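Small arm for handling clear tubes — what would you spend the money on?

touranr
Posted April 19, 2025

Hi all, first proper post after a lot of lurking. I run a small workshop that makes clear display pieces and I've got a pot of 2000 pounds for grippers and bits. The arm itself is already sorted, so this is only for what goes on the end of it. I'm torn between the Palel two-finger one, which is cheap and comes with spare fingers, and the Drernel, which costs nearly all of the money but lets you set the grip force properly.

The job is picking up tall thin tubes, open at the top, and standing them next to other clear parts. Everything is see-through, so whatever I buy has to cope with that as well. I've been gripping low down, near the bottom of the tube, which leaves a lot of it sticking up above the fingers.

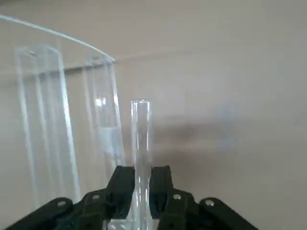
My worry is spending the lot on a posh gripper and then finding I've got nothing left for a better camera or decent lights. I've got until June to place the order. What would you do?

valde_e
Lights first, every time! I did it the other way round and spent weeks blaming the gripper when the camera simply couldn't find the edges. A plain dark backdrop and a light you can move about will cost you next to nothing. Then get the Palel and keep the change.

Klinhom_R
Can't agree with valde_e on the Palel, sorry. We had 2 of them at work and the fingers were fine on boxes, but on anything round and smooth I never trusted them. If you crack one tube a day you've soon paid for the Drernel. Agree about the backdrop though.

valde_e
Were yours the old bare fingers? Mine came with soft pads and I haven't cracked anything in 4 months. Different tubes, I'll grant you.

Klinhom_R
Bare ones, yes. Fair enough, pads might change my mind a bit — I'd still want to set the force myself.

hamid_sh
Has anyone priced up the boring stuff? Cables, a mounting plate, a spare set of fingers, delivery. I always forget it and it always hurts. I'd put a quarter of the pot aside before even looking at grippers, which rules out the Drernel unless you can find one second-hand. Kunitz sometimes have returned ones going cheap, worth an email.

touranr
Ooh, hadn't thought of second-hand. And no, I hadn't counted a mounting plate (oops). Does the Drernel need its own?

hamid_sh
Mine did. Ask them before you order, it may depend on the arm.

daehan_w
I'd borrow before buying anything. Koval lent us a gripper for 5 days and all we paid was the postage. Take your thinnest tube and your fattest one and do the same pick over and over. You'll learn more from that than from any of us arguing on here.

Klinhom_R
Only if you can spare the days, mind. Setting ours up ate most of one.

touranr
Right, I've emailed Koval and Kunitz, and I'm getting a backdrop whatever happens. Still leaning towards the Drernel if a returned one comes up. valde_e, which pads were yours, do you know?

valde_e
They came in the box, no name on them. I'll measure the thickness tonight and post it here.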